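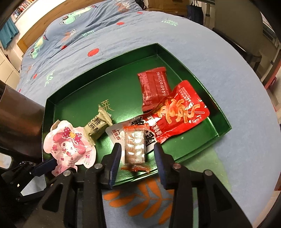

Snack trays for guests are a hotel gimmick, and I don't see what one does in a spare room apart from collect crumbs. My sister-in-law swears by them, so I gave it a go before my cousins come in March. Green tray, a few single-wrapped things from the Asian grocery, the sesame candy in the twist wrapper, the pink rabbit packet for the kid. It looks fine. I still think people would sooner walk to the kitchen. Does anyone's guest ever eat this stuff?
posted by Starkeo

Mine do. I put out 6 and there are usually 4 left in the morning. Get the tray off the bed though, it'll tip the second somebody sits down.
posted by kidar_400

4 left out of 6 isn't much of a case for it, Kidar. And the tray is going on the dresser. The bed is just where I'm sorting.

Second try, with less in it:
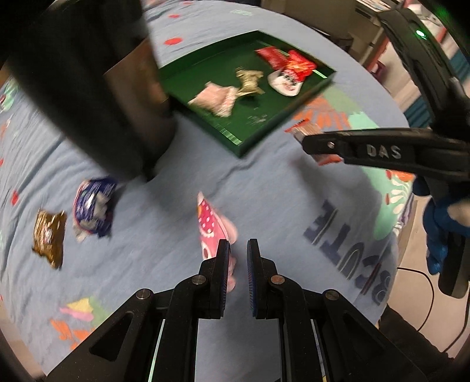 Pink polka-dot one still out on the cover, not sure it makes the cut.

Not convinced this is better. The gold wrapper is nice, I guess.
posted by Starkeo

I liked the first one more. You could see what everything was. With the crumpled ones I'd wonder if I was being offered candy or somebody's trash.
posted by Pletudville

Disagree with Pletudville, a crumpled wrapper is just how soft candy comes. My complaint is the tray. Shiny green shows every fingerprint. I paid 100 for a lacquer one years ago and it lives in a closet now.
posted by mansour_b

100 for a tray. OK.

I went back and forth on the spicy stuff too. My cousin says she likes it, but she says that about everything I serve.
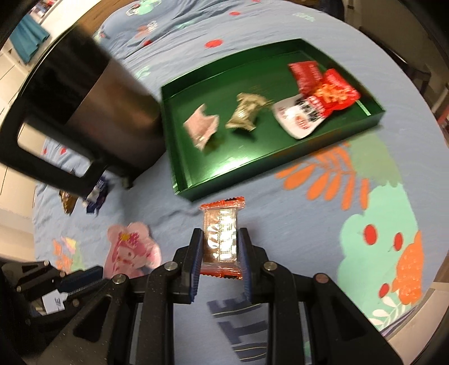
So the plan is to keep the red bag, put anything small in a bowl next to it, and leave a travel mug on the dresser so they have something for water at night. If it all comes home to my pantry in April, I'm blaming my sister-in-law.
posted by Starkeo

A glass would be nicer than a travel mug.
posted by Pletudville

A glass gets knocked over at 3 a.m. Mug stays.
posted by Starkeo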